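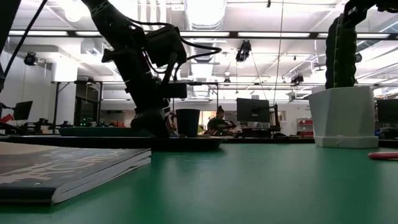
Why does my copy of the novel skip from page 571 straight back to an earlier chapter?

The e-book file has a faulty chapter order. Remove the download, get the corrected edition from your Gromwood library, and your reading place should carry over.

Ticket: Miranda, reader's edition, e-book
Opened by: Rosalía Cordero
Status: Solved

First message

Hello! I'm reading Miranda for the second time (I finished it in December and went right back to the first page, I loved it that much) and I've hit a snag. At the bottom of page 571 the grandmother is about to open the letter, and then I turn the page and I'm back at the harbor in chapter 4! I thought it was a flashback at first — a pretty daring one — but it's the same chapter, word for word. I'm using the Grekolex reader on a tablet. I have pages and pages of highlights in this book and would hate to lose them.

Reply from Gromwood support

What a place for it to happen! We opened the same file and got the same jump. Chapter 21 is in the book, but the file points to chapter 4 in its place. You can reach the letter right now by opening the contents list and tapping chapter 21.

Second message

Found it, thank you! I read the whole letter standing up in the kitchen. The contents list works fine, but turning pages still sends me to the harbor. I also tried closing the app and changing the type size, with no luck. Is there a new file coming? My book club starts this one soon and they all have the same edition.

Reply from Gromwood support

Yes, Tilier, the publisher, has sent us a corrected file and it's in your library now. The steps are below, and they'll work for your whole club. 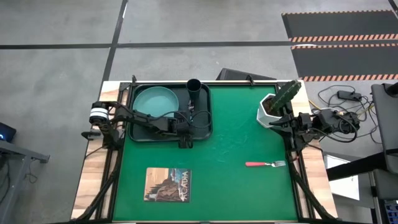
Steps to replace the file

1. In Grekolex, open Notes and choose Save a copy.
2. Press and hold the cover, then choose Remove download. Leave the book in your library.
3. Tap the cover again to download it.
4. Open the copyright page and look for "corrected text" under the title.
5. Turn from page 571 to the next page. You should see the opening of chapter 21.

Last message

It works! Page 571 runs right into the letter, and my highlights are all there, even the silly ones. One note sits a line too low, and I can live with that. I've sent the steps to the club — please thank Tilier for me, and tell them the harbor chapter holds up beautifully on a third reading.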